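Acceptance

Ingvild Holmgren signed for the crate at 10 on Sunday and opened it on the loading dock with a box knife. The manifest listed one cloth, printed, and three push-button boxes. Shipper: Tanov. Consignee: Hikico, second floor. Declared weight was left blank.

She carried everything upstairs in 2 trips. Procedure 676 required the cloth to go down first. It was a mountain print, purple slopes under a cyan sky, and it would not lie flat along the top. She smoothed it twice and recorded the condition as "creased, acceptable."

The boxes went on next. The procedure gave their order but no spacing. Orange, low and to the left. Gray. Gray again, up in the sky above the peaks. She checked the line by eye and wrote down the time. 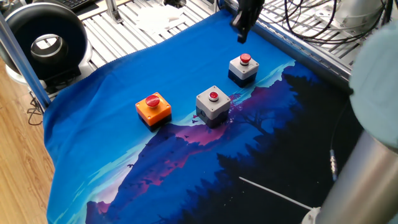 Malte Albers read the form standing up.

"Which one did you press?"

"None. Pressing is a separate procedure."

"Who holds it?"

"Torvik."

Torvik had transferred to Pravport in March and had taken the binder with her. Malte turned the form over. The back was for remarks, and Ingvild had entered one: the birds on the cloth were not mentioned in the manifest.

"Do they need to be?"

"It says printed. It doesn't say with what."

He initialed the remark. Under Disposition he wrote "hold pending binder" and assigned the next number in the log, 3796. Ingvild copied the number onto a tag and looked for somewhere to tie it. The orange box had the largest button, red and domed, and she kept her sleeve clear of it as she reached across. In the end she laid the tag on the cloth, among the pines, and went down to break up the crate.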